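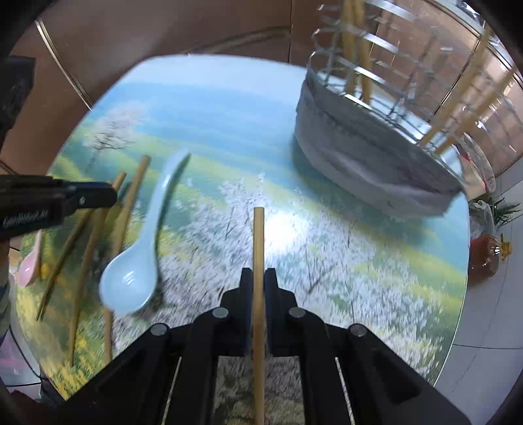

Minutes of the Monthly Meeting, Boyer Street Supper Club

Held Thursday, 7:00 p.m., in the downstairs room

Chair: Mitsuko Ogura
Minutes: R.T.

1. Minutes of the last meeting
Approved with one correction. Under item 4, "rice cooker" should read "rice cookers," as both were sent for repair.

2. Money
Balance at the end of February was $312. After the gas bill and the new stock pots it stands at $147. The March supper money is not in that figure. Mitsuko asked that receipts be handed in the same week from now on, with the name of the dish written on the back. Two receipts from the dumpling night still have no name on them.

3. March supper
The noodle supper was well attended and people stayed late. Points raised:
The broth ran out before the second seating. Dana had made it to the old recipe, which was written for the smaller pots. She will rewrite it for the new ones.
The pickles were popular. The cabbage was too salty for some and fine for others. No change.
The line at the serving table blocked the kitchen door. Next time the line will start at the coat rack and run along the window wall.
Several guests asked for forks and had to wait. Forks will go out with the chopsticks from the start.

4. Tables and tableware
Agreed to keep using the printed tablecloths for the suppers and the plain white ones for the spring lunch. Anyone taking cloths home to wash should sign the sheet inside the cupboard door. Stains should be treated before they go in the dryer – the soy sauce marks on one of the white ones are now permanent.
Paul asked whether we should move to disposable chopsticks. Discussed at some length. Against: cost, trash, and they splinter. For: less washing up. Vote was against. The washing-up rota will have one more person on it for the next supper.
Small bowls are short again. Members are asked to look at home.

5. Supplier
Our order with Iltumar came late for the second time and the udon was missing. They have offered credit. Helen has spoken to Lovurero, who deliver on Wednesdays and carry the same noodles, but want a larger minimum order. Agreed to stay with Iltumar for April and decide after that. Helen will get Lovurero's price list in writing.

6. Kitchen
The left back burner is still not lighting by itself. Please do not use matches on it. The landlord has been called and will send someone.
The Zullevex dishwasher needs salt every month. The box is under the sink, behind the buckets.
Knives: the two good ones are to be washed by hand and dried right away. This has been asked before.

7. April supper
Menu to be rice bowls, with one meat topping and one mushroom. Mitsuko will lead the cooking. Prep starts at 3:00 p.m. and doors open at 6:30. Paul to do the posters, same layout as last time with the price in larger type. Dana will ask the school about borrowing benches.

8. Other business
A blue casserole dish and a child's scarf were left after the last supper. Both are on the shelf by the stairs.
Helen asked for a short evening on folding dumplings for newer members. Mitsuko is willing. Date to be set by email.

Meeting closed at 8:25 p.m. Next meeting same place and time, second Thursday of the month.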